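The box with the handle

We have a drawer in the hall that my family calls the pharmacy. It isn't one. It holds bandages, throat drops, a thermometer that believes everyone is dead, and a leaflet for ear drops we finished before we moved to Wedel. In October I went in looking for a bandage and came out with two splinters and a birthday candle, and I decided the drawer had to go.

So I ordered a box. I looked at 14 of them first, which is a lot of evenings to give to plastic. Griet Verstraete from upstairs told me to use a shoebox like a normal person. Griet keeps her passport in a cookie tin, so I thanked her and bought the white one with latches.

My rules were simple. Anything expired goes. Anything in a packet stays in its packet, with the leaflet, even though the leaflet will never again fold the way it did at the factory. And the whole lot gets done on the table, one thing at a time, so that I can't just tip the drawer into the box and call it a system. (I have done this before. It was called the blue basket, and we don't discuss it.)

The box is plain inside, with no trays and no dividers. I went back and forth on that. Dividers look wonderful in the store and then you own something four millimeters too wide for every one of them. The handle is on the lid, so you're trusting the latches with everything you own in the way of cough syrup. I'll report back.

White box, white lid, black handle, and a small carton over on the right. After that, the big white 999 on green, and a good stretch of tabletop.
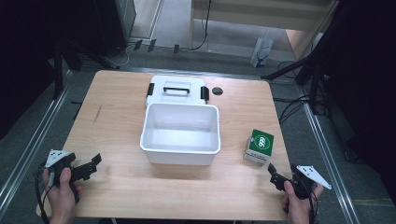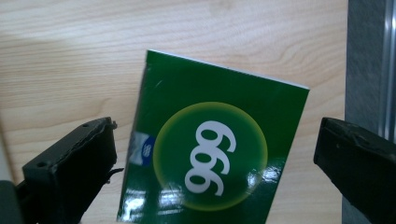
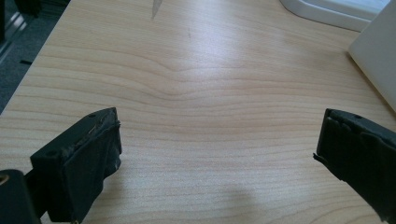

What went in

Less than I expected. The bandages, once I'd thrown out the ones that had lost their stick, fit in a sandwich bag. The throat drops went in, minus the ones that had become a single throat drop. The thermometer got a new battery and now believes everyone is merely unwell.

Cartons go around the outside, standing up with the names facing the middle. Tubes lie flat in between. I tried it the other way first and ended up with a row of identical white box ends, and I had to pull out every single one to find the antihistamines.

What didn't

The birthday candle, a hex key, and three buttons from a coat I've never owned. Also a coupon for 200 points at a store called Cudenance that closed years ago. I kept the buttons.

The box now lives on the top shelf of the hall closet – high enough that I need the step stool, which lives in the basement. The drawer has been empty for nine days, except for some batteries and a tape measure.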